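Rebuild guide, desktop tower. Section 3: fitting the parts

Read the whole section once before you touch anything. Sections 1 and 2 (strip down, cleaning) need to be done already. Guide is for the Flinley bench, other benches have a different tray.

## 3.1 Before you start

1. Power lead out. Hold the power button in for 14 seconds, lead still out.
2. Tower on its side, open side up, panel off and put somewhere it won't get trodden on.
3. Wrist strap on. Clip to bare metal, not paint.
4. Parts go in the tray. Drive at the top, processor in the square pocket, memory in the long slot. Drive label up so you can read it.
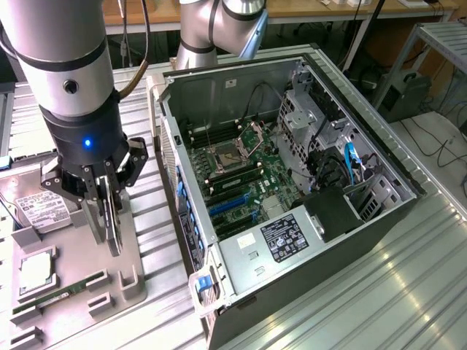
5. Check the parts against the job sheet. Wrong memory is the usual one. If the sheet says Jirley and the label says somthing else, stop and ask.

**Note:** don't stack anything on the processor. Don't put it gold side down on the bench either. Pocket or your fingers, nowhere else.

## 3.2 Processor

1. Lever up, frame open. Look into the socket with a torch. Fluff, hairs, anything bent = stop, go to section 6.
2. Pick the processor up by its edges.
3. Match the corner mark to the socket. Notches too if it has them.
4. Lower it straight down. No sliding, no wiggling.
5. Frame down, lever down and hooked. Lever feels stiff, normal.

**Caution:** never press on the processor to make it sit. If it isn't flat it's the wrong way round.

Paste and cooler are in section 4. Don't power up without them, not even for a quick look.

## 3.3 Expansion card

1. Pick the slot. Job sheet gives it, otherwise use the one it came out of.
2. Open the blue clip for that slot and take the blank plate out if there is one. Keep the plate.
3. Card upright, bracket towards the back of the case. Bottom of the bracket goes down behind the edge of the board, easy to miss.
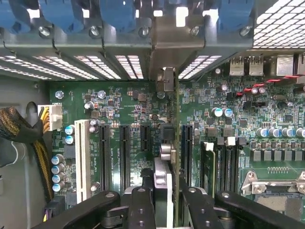
4. Line up the gold edge with the slot, then push evenly along the top. Both ends. It should go in level.
5. Close the clip. Screw as well if the case takes one, finger tight plus a bit.
6. Look along the slot from the side. Any gold still showing at one end, take it out and go again.

**Note:** Lumia cards have a taller bracket. Start those at the back and tip forward.

## 3.4 Memory

1. Open the catches on the slot.
2. Find the notch in the stick, match to the key in the slot. Only fits one way.
3. Thumbs on both ends, press until the catches come up by themselves.
4. Fitting 2 sticks? Check the board leaflet for which slots, it varies.
5. Move any loose cable away from the slots first. Should realy be step 1.

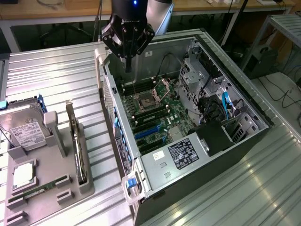 6. Give each stick a light tug. No movement = fine.

**Caution:** hard push and still not in? Turn it round. Cracked slot means a new board.

## 3.5 Drive

1. Slide drive into the cage, connectors facing the cables.
2. Data cable first, then power. Both are L shaped, don't force.
3. Donati cages need screws both sides. Don't mix long and short ones.
4. Tuck spare cable down beside the cage, clear of any fan.

Leave the side panel off for now. Wait 60 seconds after any later unplugging before hands go back in. On to section 4.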